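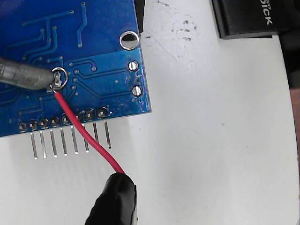
Potdale Open: spectator questions

When does play start?
The first group goes off at 7.40 each morning, all from the 1st tee. Tee times for the last two rounds are posted by the clubhouse door once the scores are in.

Where do I park?
In the field off Welcombe Lane. The club car park is for players and officials only. The walk to the first tee takes 21 minutes at an easy pace, and there is a shuttle for anyone who needs it.

Can I bring my phone?
Yes, on silent. Calls are allowed behind the 9th green and in the food area. Please don't take pictures during a player's swing.

Which is the best hole to watch?
The 14th, a par 4 of 412 yards with water down the left. The bank behind the green fills up early.

Are children free?
Under-16s get in free with a paying adult, up to 3 children per adult.

Can I get autographs?
Ask after the round, by the scorer's hut. Players won't sign between holes.

What if play is called off?
If fewer than 2 hours are played, your ticket is good for the next day. We don't give cash refunds.

I bought a ticket in July and it hasn't come. What should I do?
Email the ticket office with your order number. Nayeli Trujillo or Babar Dhanial will reply.

Last updated 25 October 2024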